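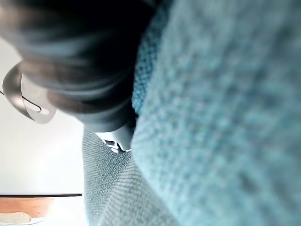 Light blue chunky knit, gray weave and one little white clip.

Feb 26, 2021

I finally got around to the sofa corner, and oh, I love it now! It took two evenings of shuffling cushions (and a lot of standing in the doorway squinting), but the Brimness throw has found its spot.
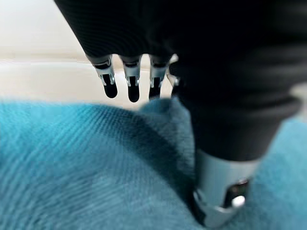
Soft stuff is my weakness, I admit it. I own seven cushion covers and would happily buy more. What I've learned is that a cozy corner wants different textures, so next to smooth leather I go for fabric every time. Fabric is also much nicer under your fingertips on a cold night!

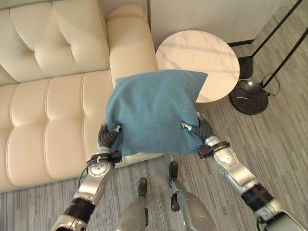 How do you keep throw pillows from going flat?

Fluff them every evening and swap their places once in a while. Mine get a good shake outdoors too, and the Matheson ones have stayed plump since July. Next up is the reading chair, which still has the old plaid cover on it.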